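Buscar en el catálogo
Introduzca referencia o palabra clave
Buscar

Utilizamos cookies propias y de terceros para recordar su idioma y medir las visitas. Puede aceptarlas todas o configurarlas en cualquier momento. Aceptar - Configurar

Baliza de señalización de accidentes Memach 473

Referencia: 473-V
Familia: señalización y corte de calzada
Fabricante: Memach
Distribución y servicio técnico: Carketti

La Memach 473 es una baliza luminosa plegable para señalizar accidentes, vehículos averiados y cortes temporales de carril. Está pensada para patrullas de tráfico, bomberos, servicios de conservación de carreteras y empresas de auxilio en vía. Se transporta plegada en el maletero, se abre con una mano y empieza a emitir en cuanto el mástil queda bloqueado en posición vertical.

Sustituye al modelo anterior de la misma serie, que dejó de fabricarse en marzo. Los soportes de pared y las bolsas de transporte de aquel modelo siguen sirviendo para este. Las baterías no son compatibles entre sí.

Para qué se usa

El uso más habitual es la protección de un accidente en carretera convencional o autovía mientras llegan los medios definitivos de corte. El primer vehículo que llega al lugar coloca las balizas en diagonal, desde el arcén hacia el carril afectado, y los conductores que se aproximan ven una línea de luces que les obliga a cambiar de carril con tiempo. Se emplea también en controles nocturnos, en la retirada de carga caída y en tramos con niebla en los que el triángulo reflectante no se distingue hasta que ya es tarde.

La baliza es un elemento de señalización y no tiene capacidad de contención. No detiene ni desvía un vehículo. En cortes de larga duración debe combinarse con conos, paneles direccionales y, cuando lo exija el plan de señalización, con un vehículo de protección con atenuador de impactos.

Descripción del equipo

La base es de caucho macizo, con cuatro patas abatibles que amplían el apoyo cuando hay viento o el firme tiene pendiente. El mástil es de aluminio, telescópico, y termina en un cabezal con dos caras emisoras en ámbar. Cada cara puede encenderse por separado, lo que permite usar la baliza en mediana sin deslumbrar al sentido contrario.

El mando está en la parte baja del cabezal y se maneja con guantes. Tiene tres posiciones: apagado, destello y fijo. Una pulsación larga activa el modo secuencial, en el que todas las balizas de un mismo grupo se encienden una detrás de otra y marcan el sentido del desvío. El grupo se forma solo al abrirlas, en el orden en que se despliegan. Si una se apaga o es golpeada, las demás rehacen la secuencia sin que el agente tenga que volver a pie hasta ella.

El mástil lleva dos bandas retrorreflectantes que mantienen la baliza visible ante los faros aunque se agote la batería.

Características técnicas

Altura desplegada: 1316 mm
Altura plegada: 473 mm
Luz: LED ámbar, dos caras independientes
Modos: destello, fijo, secuencial
Balizas por maleta: 3
Alcance del enlace entre balizas: 613 m en campo abierto
Alimentación: batería recargable extraíble
Carga: maleta con toma de 12 V y cargador de red
Base: caucho macizo con patas abatibles
Color: naranja, con bandas retrorreflectantes blancas

Maleta de transporte y carga

Las balizas se sirven en una maleta rígida que funciona además como cargador. Se conecta a la toma del vehículo y mantiene las baterías a plena carga durante el turno. Un indicador por alojamiento muestra el estado de cada una: verde cuando está lista, ámbar mientras carga y rojo si la batería ha llegado al final de su vida útil y debe cambiarse.

La maleta puede fijarse al suelo del maletero con cuatro tornillos, incluidos. Para furgones y camiones de bomberos hay un soporte vertical que se pide aparte (véase Accesorios).

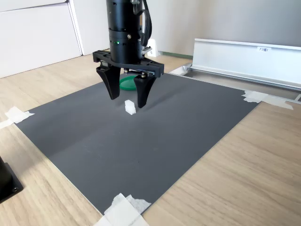 Pinza y bloque blanco sobre la mesa.

Colocación en la vía

Antes de bajar del vehículo, póngase el chaleco de alta visibilidad y encienda las luces de emergencia. Saque las balizas por el lado contrario al tráfico. Camine siempre por fuera de la barrera de seguridad cuando la haya, de frente a los vehículos que se acercan.

Despliegue primero la baliza más alejada del accidente y vuelva hacia él colocando las demás. La distancia entre balizas depende de la velocidad de la vía y debe ajustarse al protocolo de cada servicio. En curva o cambio de rasante, la primera tiene que quedar antes de la curva, a la vista de quien todavía circula en recta.

Con viento fuerte abra las cuatro patas y deje el mástil en la altura intermedia. No coloque peso adicional sobre la base - una piedra o una pieza suelta puede salir proyectada si un vehículo golpea la baliza.

Para recoger, proceda en orden inverso: empiece por la más cercana al accidente y termine por la más alejada. Al plegar el mástil la luz se apaga.

Uso en túnel y con lluvia

En túnel el enlace entre balizas pierde alcance en las curvas. Si el modo secuencial se interrumpe, pase todas las unidades a destello. La luz fija se reserva para los apartaderos y las salidas de emergencia, de modo que no se confunda con la señalización de carril cortado.

El equipo puede trabajar bajo lluvia y nieve. No debe sumergirse ni lavarse con agua a presión. Si se ha utilizado en calzada con sal, aclare la base y el mástil con agua limpia antes de guardarlo en la maleta.

Experiencia de uso

El servicio de conservación de Ledesma incorporó la Memach 473 a sus furgones en noviembre. Catalina Cabral, responsable de vialidad invernal, la ha usado sobre todo en salidas de vía por hielo: «Antes un operario se quedaba con la linterna en la curva hasta que llegaba el segundo furgón. Ahora deja las balizas y vuelve detrás de la barrera. El cierre del mástil va algo duro las primeras semanas y luego se suaviza».

En cuanto al peso, Évan Guillot, formador de conductores de grúa en Dedalberg, recomienda llevar la maleta abierta hasta el arcén solo si se va a utilizar el juego completo. Para una avería sencilla en vía urbana basta con sacar una unidad y dejar el resto cargando.

Mantenimiento

Revise las baterías una vez al mes, aunque no se haya utilizado el equipo. Limpie las caras emisoras con un paño húmedo y jabón neutro. Los disolventes y los limpiaparabrisas con alcohol vuelven opaco el plástico del cabezal.

Compruebe el bloqueo del mástil. Debe oírse un clic al llegar arriba y no tener holgura. Si baja solo, retire la baliza del servicio y envíela a reparar. La junta del alojamiento de la batería se cambia cada dos años y puede hacerlo el propio usuario con el juego de juntas.

Una baliza que haya sido atropellada debe revisarse aunque encienda con normalidad. Las grietas en la unión entre base y mástil no siempre se aprecian a simple vista.

Contenido del juego

Maleta de carga con las tres balizas y sus baterías
Cable de conexión para toma de 12 V
Cargador de red
Cuatro tornillos de fijación
Manual en español y portugués
Hoja plastificada con los esquemas de colocación

Accesorios

Soporte vertical para furgón, referencia 473-S
Batería de repuesto, referencia 473-B
Bolsa blanda para una unidad, referencia 473-F
Juego de juntas, referencia 473-J
Mando a distancia para jefe de equipo, referencia 613-M

El mando a distancia permite apagar el grupo completo desde el vehículo y cambiar entre destello y secuencial. Es compatible con las balizas fabricadas a partir de septiembre. Las anteriores necesitan una actualización que realiza el servicio técnico.

Garantía y reparación

La garantía cubre defectos de fabricación durante tres años y un año en las baterías. No cubre los daños por atropello, la apertura del cabezal por personal no autorizado ni el uso de cargadores distintos del suministrado. Para tramitar una reparación indique el número de serie, grabado en la cara inferior de la base, y describa la avería. Las unidades deben enviarse sin batería.

Los servicios públicos con más de una maleta pueden solicitar una unidad de sustitución mientras dura la reparación.

Pedidos y plazos

El equipo se vende por juegos completos. Las unidades sueltas se suministran solo como reposición a clientes que ya disponen de maleta. El precio se facilita bajo presupuesto y varía según el número de juegos y los accesorios. Las peticiones recibidas antes de las 13:00 se contestan en la misma jornada laborable.

En pedidos para licitación, solicite la ficha técnica firmada y la declaración de conformidad junto con el presupuesto. Se envían en PDF.

Carketti - Señalización y seguridad vial. Contacto - Condiciones de venta - Aviso legal
© Carketti. Todos los derechos reservados.
Volver arriba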